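Let small towns keep their evening buses

The last bus from Skistier to Fetberg leaves at 18.20. Anyone who works in a shop until seven, goes to an evening class or visits a relative in hospital has to drive, get a lift or stay at home. The timetable calls this a full weekday service.

I think a bus route should be judged by its last departure. Most councils judge it by the number of passengers on each run, and on that measure the late buses always look bad. A bus with 5 people on it at nine in the evening costs the same to run as a full one at eight in the morning, so the late one is cut. The following year the morning bus carries fewer people too. Some of those who used to go in at eight came home at nine, and they have bought a car.

Dolona went through this before we did. It lost its two evening buses in June, and the saving was put at 1478 a month. The figure was printed in the council newsletter with no mention of lost fares on the earlier buses, or of the taxis now paid for out of the school transport budget. I have asked for both numbers and have not had them.

Working hours have changed as well. The timetable was drawn up when the Väisänen works set the day for half the valley, and the shift ended at five. People now start and finish at all sorts of times, in warehouses, care homes, kitchens and workshops. 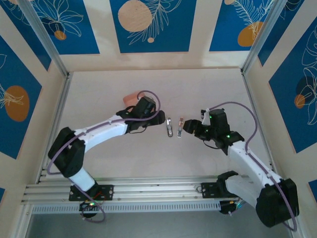
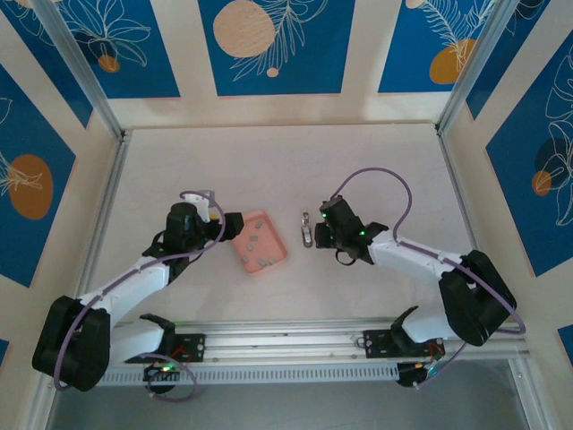
Odair Honorato
Columnist, transport and local affairs

The usual answer is a bus you book by phone. I have nothing against it for farms and outlying villages. As a replacement for a main route it is poor. You have to ring two hours ahead, the seats run out, and a person who is kept late at work loses the booking. A timetable on a pole asks nothing of anyone.

Money is the real objection and it should be taken seriously. The county could start with one late bus each way, leaving at 21.15, and pay for it by thinning out the middle of the day, when there is a departure every 20 minutes and few people would mind waiting a little longer. It should run for two years before anyone counts heads. Six months is too short, as people do not sell a car or take a job on the strength of a trial.

The fare should stay the same as in the daytime. A late supplement would bring in very little and would fall on cleaners and kitchen staff.

The county votes on the new timetable after the summer. The draft still has 18.20 as the last departure, and comments can be sent in until then.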